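Ulmont page texts, readme

The folder holds the texts of small company websites which were made by the web studio Nemumon. There are 4000 pages in English and 2000 in other languages. Each page is one plain text file, and the name of the file begins with the number of the client.

Menus and footers were taken out before saving. Contact forms are also removed, but the headings stay in their place.
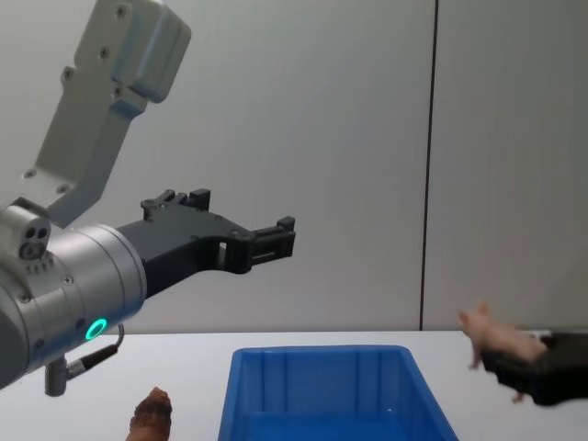 In 22 files the price list is repeated two times. We left it so, please remove the second copy if you need clean counts. Pages of the online shop Prondatau have a line length of 14 words at most, as their old template demanded it.

The texts may be used for teaching and for testing search tools. The next update is planned for September.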